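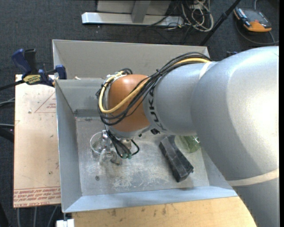
KUKA arm over an open metal bin.

Trullthorpe Long Read: progress report to Fluveo
June 2020
Prepared by Marwa Belkadi

Dear all,

Thank you for being so patient with me over this report, which I had meant to send you a good deal sooner, and thank you as well for the kind note that came with the second payment. I read it out to the group and it was very well received (there was a small cheer, in so far as people can cheer down a telephone line).

You will remember that the grant was to help readers in Trullthorpe get through one very long book together, slowly, and to write about it to a sister group in Bruvurmont who are reading the same book in French. The book is Samir, in its three volumes, and when I applied I described it as a family novel, which I now think was a bit sly of me. It is a family novel in the sense that there is a family in it. There is also a great deal about drains, school dinners, a brother-in-law's van and what it is like to be forty and still frightened of your mother's kitchen. I love it more than I did when I started, and I loved it quite a lot then.

Where we have got to

We are well into the second volume. The plan was 70 pages a fortnight, and we kept to it for the whole of the first volume without much grumbling. When we could no longer meet in the library we slowed down, partly from the upset of it all and partly from the long section about the father's illness, which several people asked to take in smaller pieces. I agreed to that straight away. I don't think a book like this does you any good if you are gritting your teeth, and there was no sense in hurrying readers through a hospital ward this spring of all springs.

We have held 12 sessions so far. The earlier ones were round the big table upstairs, with tea, and the later ones have been by telephone, in small groups, with me going from one call to the next and getting a rather hot ear. Some of the quieter readers have talked far more on the telephone than they ever did in the room. One lady who had said hardly a word since we began spoke for most of an hour about the chapter where Samir repaints his grandmother's front door the wrong green, and everyone on the call simply let her go on. I wish I had a recording of it, though I expect she would have been mortified.

Who is reading

We began with 30 readers, and most are still with us. A few dropped away in the first volume, as you would expect, and were very nice about it. One wrote to say she found Samir insufferable and wanted to shake him, and would I please tell her how it ended when we got there. I have promised to. Two others stopped for a while with worries at home and have since come back, skipping what they had missed, and it doesn't seem to have mattered one bit. You could lose a whole summer in this book and pick it up again at the next row about money.

The letters

This is the part I am happiest with, and also the part that has been most behind. The first bundle of letters from Bruvurmont arrived in good time and was passed round until the folds gave way. Their readers are much harder on Samir than ours are! They think he treats his wife shabbily in the seaside chapters and they say so at length. Our lot leapt to his defence, and then, having read the chapters again in order to defend him properly, began to come round to the French view. The replies that went back were some of the best writing I have seen from any group I have run.

After that the post became very slow, and the second bundle took so long that I had given it up for lost. We have now started sending scanned copies by email as well as the paper ones. Everybody wants to go on with the paper ones. I would ask you to let us keep paying for the stamps out of the same line of the budget, as there is money in it.

Money

Spending is below what we forecast. The room hire stopped when the library closed its doors, and the library has kindly not charged us for the dates we lost. The books were bought at the start and there have been no further copies to buy, apart from one which went into a bath. The travel money for the Bruvurmont visit is untouched. I should like to hold it over if your rules allow, and if they don't, I would be glad to talk about using part of it for large print copies of the third volume, which a number of readers have asked for.

What comes next

We start the third volume in July, still by telephone. I have asked each reader to choose a single page they would like to hear read aloud before we go on, and the choices are coming in now. So far there is hardly any overlap, and a surprising number are about food. I am also hoping to put together a small booklet of the letters from both sides, with permission from everyone who wrote them. The French group have offered to help with the translating, and I have said yes please, very gratefully, as my own French runs out somewhere past the weather.

The pages on evaluation are filled in and attached separately. I found the question on "distance travelled" hard to answer for a group of people reading in their armchairs, so I have written rather a lot in the box and it carries on over the page. Do ring me if any of it is unclear, any afternoon will do.

With warmest thanks,
Marwa Belkadi
Trullthorpe Long Read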